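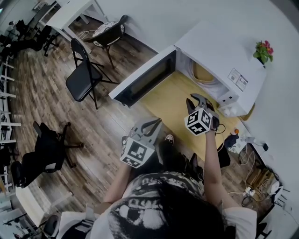
Jan 24, 2022

Fjeld United names Silvan Hofstetter as head coach ahead of March qualifiers

Hi everyone, it's Silvan. The club asked if I'd like to write my own announcement instead of having someone put nice quotes in my mouth, and I said yes before I'd thought about how long it would take me. So, the news first: I've signed on as head coach of Fjeld United, and my first match in charge will be the opening Hanen Cup qualifier against Bravia in March.

I know a lot of you were expecting a bigger name. Fair enough! I've spent 6 seasons coaching at Felia, the last two with the first team, and before that I was a pretty average left back who played 212 league games and scored in three of them (one was a cross, please don't look it up).

My contract runs through the end of next season, with an option for another year if we reach the cup group stage. The board and I talked for a long time about that clause. I wanted it in there. We haven't been past qualifying since the competition changed its format, and I think this group of players is good enough.

On the squad — I'll name a provisional list of 26 next week and cut it to 20 after the second friendly. There's been some talk that two lists are floating around, one from me and one from the sporting office. There's one list, it's mine, and I haven't finished it yet. Three places are wide open, two of them in midfield, and I've already been to watch a few of the under-21s.

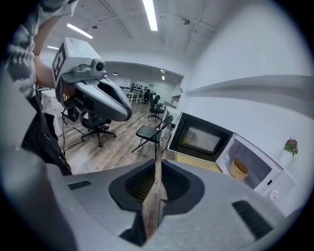
Anyone who plays well in the friendlies has a real shot, and that goes for the guys coming back from injury too. I've told them I'm happy to wait until the last day before I decide.

A couple of things about the home leg. The east stand will be open again, which brings capacity to 3,970, and the club tells me over 431 seats in the family section will be sold at the kids' price no matter how old you are. Season ticket holders get first pick for five days, then it's open to everyone at the box office and online. If you're coming from the Hanen side of the river, the supporters' bus leaves from the old ferry stop two hours before kickoff, same as always.

Training on Wednesday mornings will be open to the public from next month. Come by, bring a thermos, yell at me about the back four. I'd like to meet as many of you as I can before the Bravia match, and I'm told the coffee in the clubhouse has gotten better.

Media requests should go to the Fjeld United press office. I'll be taking questions in the clubhouse after the first open session.

Silvan Hofstetter
Head Coach, Fjeld United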